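Jul 3, 2024
Table layouts, bench 2, Prajapati room

Wiped the white table down first thing and let it dry before putting anything out. Rin Katayama brought the crate over from Gritel with the kitchen things in it. The list taped inside the lid is out of date -- still shows the old ladle, and the peeler is down as "knife, small". Corrected in pencil, needs retyping.

Item numbers now start at 422. Peeler keeps its old number.

Ran 7 layouts before lunch, 5 after. Kept the peeler in all of them and changed what went around it. Mitsuko Minami wants it at more angles next time, including with the blade end toward the wall. Fine by me, but we should agree on the angles beforehand, as we lost a good part of the morning talking about it.

Pink bowl: keep it to the side. With it in the middle there isn't much room left for the long items.

Duck stays in the set. Rin asked if it belongs with kitchen things and I said leave it, the Plilum list has it under "other".

To do:
- retype crate list
- second peeler, different handle colour (ask Plomumeo, they had spares in October)
- felt pads for the table legs, it creeps on the lino
- return crate lid to Gritel

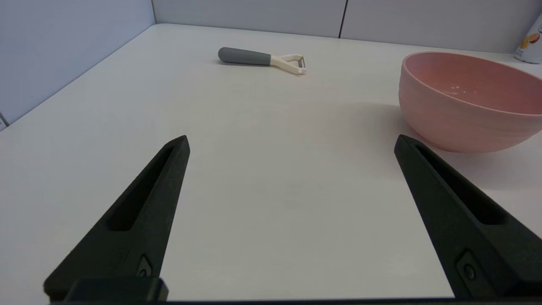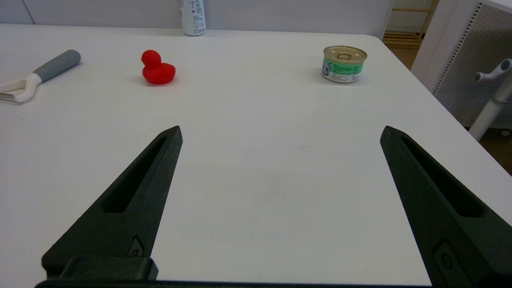
Bench 2, peeler out in both. Bowl in the first, duck and tin in the second.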